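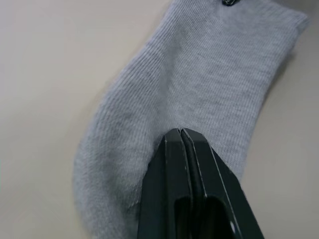
4.2 Trying out the Alteo starter kit

I'll admit I went into the Alteo kit expecting to be annoyed by it, because the last two gripper kits I reviewed ate most of a month each before they did anything useful. Tekgate sells it as a bundle (fingers, wrist camera, control software, and a pretty thick manual), and we had it talking to our arm by lunchtime! Cloth was the part I cared about. In Figure 3 the two black fingers are pressed close together near the middle of a light gray ribbed sock, and the knit bunches just a little at the tips while the fabric on both sides stays fairly flat. That's the kind of contact I was after, and the tapered tips are a big part of why I like this kit for thin laundry.

Figure 3. Wrist camera view of the Alteo fingers at a sock.

We logged 2,022 grasp attempts with the kit, over 1,000 of them on knits, and I kept the default force setting the whole way through (tempting as it was to fiddle). The software is where I got grumpy. It saves in batches of 200, and if you stop partway through a batch you lose it, so please save by hand before you go get coffee. Szekeres, the add-on planner Tekgate offers for the same kit, handles this better, but it costs extra and we only had the trial version. I come back to its grasp scores in Section 5.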